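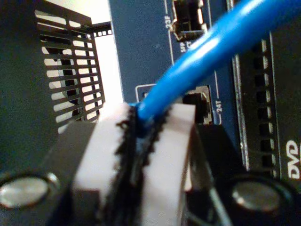
Which port is 23F and which is 24T on a switch?

Posted by Kohei Wada, 22 May 2025

Hello everybody. I take care of the network in a small office in Brarndale. In March we received a used switch with a blue front, and the manual was not in the box. Most ports have only a number, but at one end there are letters too. Near the slot marked SFP I can read 23F, and beside the normal network socket there is 24T. My blue cable should go to the last copper port, for the connection to the second floor. Is 24T the correct one? And may I use the SFP slot with the same number at the same time? I would like to understand it before I label all the cables.

Second thing, the numbers are printed sideways, and I find it difficult to see which number belongs to which socket.

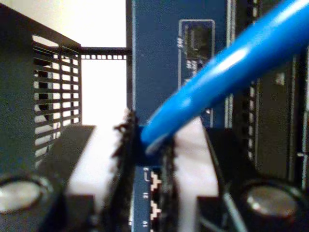

Blue cable at the front panel, with 21 and 19 lower down.

Raltita
T is twisted pair, so your normal cable. F is fiber. Use 24T.

Ueda
I agree with Raltita about the letters, but I would like to add something. On many switches the last ports are "combo" ports. It means that 24T and 24F share one port inside, and only one of them can work at a time. If you put a module in 24F, the copper socket 24T will often stop, even when the cable is good. 23F would then be the pair of 23T, and it should not disturb your 24T. Please check this with the exact model, as some makers do it in another way.

For the numbers, I turn my head so that the digits stand upright and read the whole row from port 1. Odd numbers are often in one row and even numbers in the other, so 19 and 21 are neighbors and 20 is across from them. Look also for the small outline of a socket printed next to the number.

When you push the plug in, you should hear a click. Pull it back a little. If it comes out, the plastic clip is broken and you need a new plug. I had 6 cables like this in Plamutdale and lost a full afternoon with them.

Kohei Wada
Thank you both. I will look for the model number on the bottom and write it here.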